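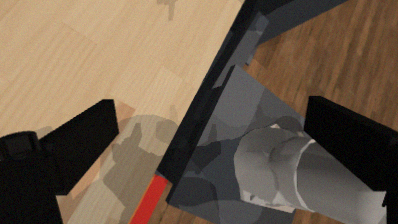
**Ticket 203: both arms park after reset and never start the tidy-up**

Opened by me, in the Nellton queue, because I don't think it belongs to Judden support any more (they've had two goes at it and been very nice about it).

Right, background for whoever picks this up. We're using the Judden simulator to find out whether a two-armed bench robot could do the end-of-day clear-down at the Escobar shop. Dull stuff: lift the flat things off the worktop, put them where they live, leave the surface free for the morning. Ximena Gallardo wants a straight answer by the end of November on whether it's worth buying real arms, and at the moment my straight answer is "ask me when they move".

What happens: I load the bench, press reset, both arms go up to their ready pose with the grippers open, and there they stay. No error. The planner says `goal accepted`, then after 30 seconds it says `goal expired`, and the whole thing resets itself cheerfully as if we'd all had a nice time.

What I expected: left arm comes down, takes one end of the flat purple piece, right arm comes across and takes the other, up it goes.

**09:40** Restarted everything, including my laptop. Same.

**10:15** Checked the arms weren't colliding with something invisible. I had a proper theory about this, as we once had a ghost shelf left over from the kitchen bench that made every arm in the place behave as though it was ducking under a cupboard. Turned on the collision shapes and there's no ghost shelf. Shame, I was looking forward to being right before lunch.

**10:50** Drove the left arm by hand with the sliders. It goes wherever I tell it, down to the table and back up, gripper opens and closes, lovely. Same with the right. So the arms are fine and the Sekis gripper driver is fine, and I'd like that noted because I was quite rude about the Sekis driver in the last ticket.

**11:30** Swapped the flat piece for a chunky block out of the parts library. Off they went! Straight down, grip, lift, no fuss at all. Put the flat piece back and we're parked again.

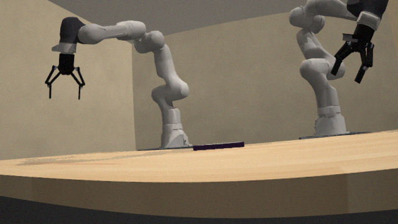
So it's something to do with how low the thing lies. I went through the grasp settings with a cup of tea and found the clearance value, which tells the planner how far the fingertips have to stay off the table. Somebody set it quite generously (it was me, in the spring, after I'd driven a fingertip through the worktop in front of visitors). With a block there's plenty of side to hold on to above that line. A thin piece sits entirely below it, so every grasp gets thrown out and the planner is left with an empty list. It would've been kind of it to say so.

**13:20** Dropped the clearance. Arms move! They come down, the left one pinches, and the piece squirts off along the table like a bar of soap. Progress, I suppose.

**14:05** Slowed the closing speed and turned the finger force down. Better. Now I get a lift on some runs and a scrape along the wood on others. The scrape worries me more than the misses do, as a miss costs you a bit of time and a scrape costs you a worktop.

**14:30** Set it running in a batch and went to do other things.

**16:45** Batch finished. 203 runs, 46 clean lifts. I've put the log in the shared folder under the ticket number. A clean lift means both arms had hold of it and it came up without touching anything on the way, nothing more clever than that. I haven't counted putting it away afterwards, as that part of the script is still the old one and drops things from a height.

I had a look through the misses and most of them go wrong at the same moment. The left arm gets its grip a touch early and turns the piece slightly, and then the right arm arrives where the end used to be. A person doing it would just follow the thing with their hand and not even notice. Our right arm is working from where it saw the piece at the start, and nothing tells it to look again.

**17:10** Message from Ximena, who'd seen the ticket and wanted to know if we could tape a little handle to everything. I laughed, and then I thought about it for the whole walk to the kettle, and I think for the real shop she might have a point. Half of what's on that worktop at Escobar is flat because that's how it's always been bought. A lip on the edge would get us out of most of this. It isn't what I was asked to test, though, so I've left it as a note and not touched the bench.

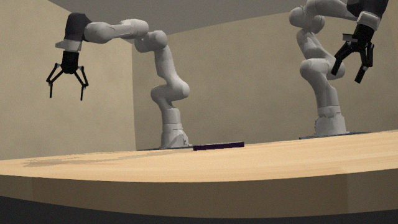 Could it do the clear-down at Escobar tomorrow, if we just bought the arms?

It would manage the chunky things and make a mess of the flat ones, so someone would still have to stay behind and finish off. I wouldn't buy anything on today's numbers.

**17:35** What I'd like from whoever takes this:

- Make the planner say something useful when the grasp list is empty. `no grasp above clearance` would have saved me a morning.
- Let clearance be set per object, so I can keep the generous one for blocks.
- Give the right arm a second look after the left has closed. I don't mind if it adds a few seconds, as the shop's shut by then anyway.
- Stop the auto-reset after `goal expired`, or at least give us a tick box. It wipes the pose I'm trying to look at.

The first one's the one I'd fight for. I can live with slow and I can live with clumsy, but an arm that stands there politely doing nothing will have the shop staff switching it off by the second evening and going back to a cloth and a box, and I wouldn't blame them.

Workaround until then: set clearance by hand before loading the bench (not after, it doesn't take), halve the closing speed, and keep an eye on the left gripper.

Status: leaving open. Dropped from "blocked" to "annoying". I'll rerun the batch once the second look is in, same bench and same piece, so we can compare like with like.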